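Spent Friday evening getting the kitchen bench back to something we can cook on. Thread, mostly so I remember what I did.

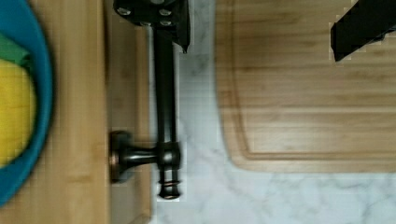
1/ The big bamboo board is staying out. I used to put it away after every meal and then drag it out again an hour later, so I've stopped. It gets its own spot now and everything else has to fit around it.

2/ It's had a lot of use and the juice groove is the part I always neglect. A cloth skims straight over it. I go along it with an old toothbrush and a bit of dish soap, then wipe it with clean water and stand the board on its edge to dry overnight.

3/ Oil goes on the next morning. I've tried two kinds. The Rusu one is thin and soaks in fast, the Dadura one has wax in it and feels nicer but takes ages. I'm back on Rusu. $38 for the big bottle, which should see me through to next November.

4/ Do both sides. I only did the top on my last board and it cupped so badly it rocked when you chopped an onion. Ended up in the shed under the paint tins.

5/ The marble. People keep asking if I regret it. Some days, yes. Lemon juice is the worst, then red wine, then vinegar. The veining hides crumbs but it doesn't hide a dull patch where someone left half a lemon face down.

6/ For everyday cleaning I use warm water, a drop of dish soap and a soft cloth. No spray with vinegar in it, no cream cleanser. Dry it after. I had it sealed when it went in and I do it again once a year myself.

7/ Quote to get the dull patches honed out was $600 from the place in Esgate and just under double that from Istano. Neither included moving anything. I've decided I can live with the patches.

8/ Dark bronze finish on the fixtures: same rule, soft cloth and water. The coppery colour coming through is normal with that sort of finish and I like it. Don't go at it with a scourer. The rings are fiddly, so I use a cotton bud.

9/ Someone asked what the whole job took. 4 hours, but that includes emptying the cutlery drawer, which had nothing to do with the bench and which I regretted starting.

10/ Still to do: find somewhere for the toaster, oil the second board, and work out why the drawer under the bench sticks when the dishwasher's been on. If anyone's fixed that last one, let me know. I've already tried candle wax on the runners.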